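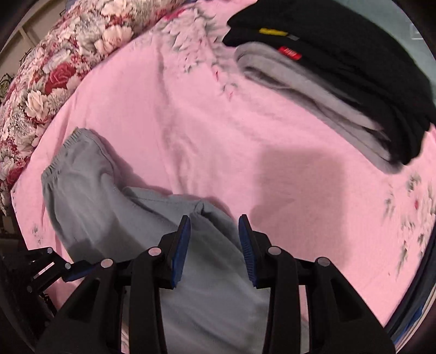
Ticket 111 – Grey trousers will not stay folded
Opened: Friday, March 11, 2022
Reported by: Fasil Gashaw
Assigned to: Annelore Thiele
Priority: low (reporter says high)
Status: Open again

Reported problem
Grey pull-on trousers, elastic waist. Folded the usual way, put on the pile, pile leans, pile goes over. The black things stack perfectly well and so does the grey one underneath them. Fasil would like it noted that he followed the Tavach folding sheet to the letter.

Annelore, first reply
Which letter? The sheet assumes a flat waistband. Yours is gathered, so that end comes out twice as thick as the ankles. Please lay them out on the bed, on the pink sheet is fine, and smooth the legs lengthwise before you fold anything.

Fasil
Smoothed. There is still a lump where the seams meet.

Annelore
Pull the fabric gently either side of the seam. Do not iron the elastic. We had that ticket in October.

Steps tried
1. Leg over leg, folded in half. Slid off.
2. Folded in thirds from the ankle, waistband last. Better, lasted until the drawer was shut.
3. Rolled. Todor Dimitriou objects to rolling on principle and has asked for this to be struck from the log. Not struck.
4. Thirds again, but with the waistband tucked inside and the pair at the bottom of the pile. Holding.

Workaround
Use step 4. Elastic waists go at the bottom, folded edge facing out.

Closed by Annelore.

Reopened by Fasil
He needs to wear them, and they are at the bottom of the pile.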